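The Kosgate audio guide set is what we hand out on every walking tour we run in Morkska, and we're happy enough with it that we now rent it to other guides and group leaders too. If you've ever stood at the back of a crowd by the harbor steps trying to catch every third word, you already know what it's for!

## Kosgate Group Audio Set

You speak in a normal voice into a small clip-on microphone, and everyone in the group hears you through a light receiver worn around the neck. That's the whole idea. It makes a bigger difference than we expected, especially on the old market route, where delivery vans come through all morning and people like to drift off and look in windows (let them, they can still hear you).

**In the case**

- Guide transmitter with clip-on microphone
- Spare transmitter, already paired
- Receivers with neck cords, one per guest
- Single-ear headphones with washable covers
- Charging tray and power cord

A full case weighs nearly 5 pounds and fits under a bus seat.

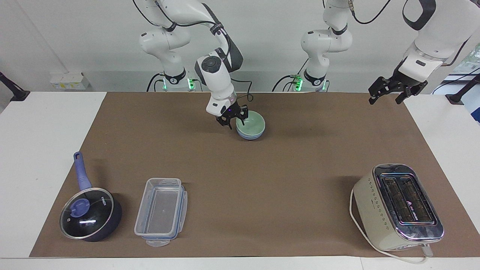
*Pale green bowl on a brown mat.*

### Range and battery

Open squares are easy. We've walked the full length of the Chávez embankment with guests strung out behind us and the sound stayed clear. Narrow lanes with thick stone walls are harder, so wait at the corner until your last few people come around it. Inside the cathedral it works beautifully, and you can drop to almost a whisper, which the staff there really appreciate.

One charge covers two half-day tours with some left over. Put the receivers back in the tray overnight and they're ready by breakfast. The little light on each one turns from amber to green when it's full.

### Channels

There are 4 channels. Pick one before you hand anything out, and check with any other guide starting from the same square. Phúc La, who leads our food walks, runs two languages side by side on separate channels with a second guide, and it's a lovely thing to see a mixed group laugh at the same story a few seconds apart.
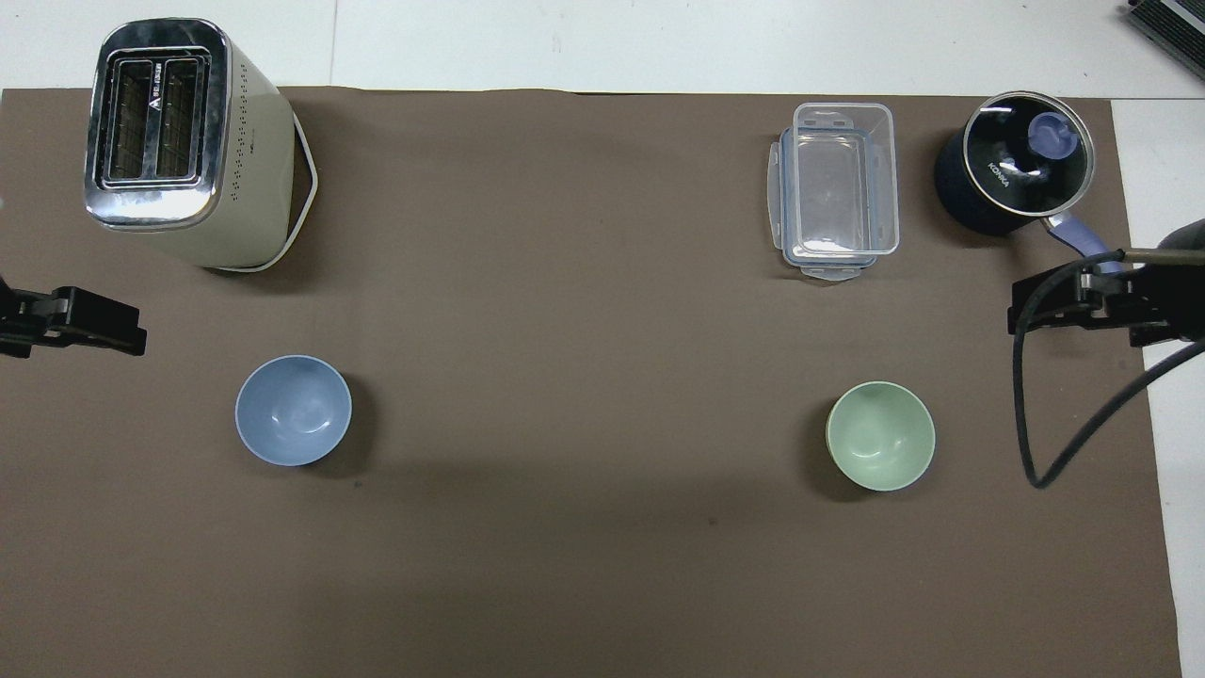
Switching a single receiver over takes a long press on the side button, then one short press for each channel up. Guests pick this up fast, but kids will change it for fun, so do a quick sound check after every stop.

### Renting a set

Sets go out from the Tonton desk, next to the ferry ticket office. Pick up after 4 in the afternoon the day before your tour and bring everything back by noon the day after. Tuesday is the quietest day if you'd like someone to walk you through it and let you try it out on the street.

June fills up early, so write ahead if you have a school group or a cruise party coming. Ask for item 526 when you book; that's the full case with the spare transmitter. The smaller case doesn't have one.

Headphone covers are washed between rentals. Guests are welcome to plug in their own wired headphones (standard round jack), and plenty of them do.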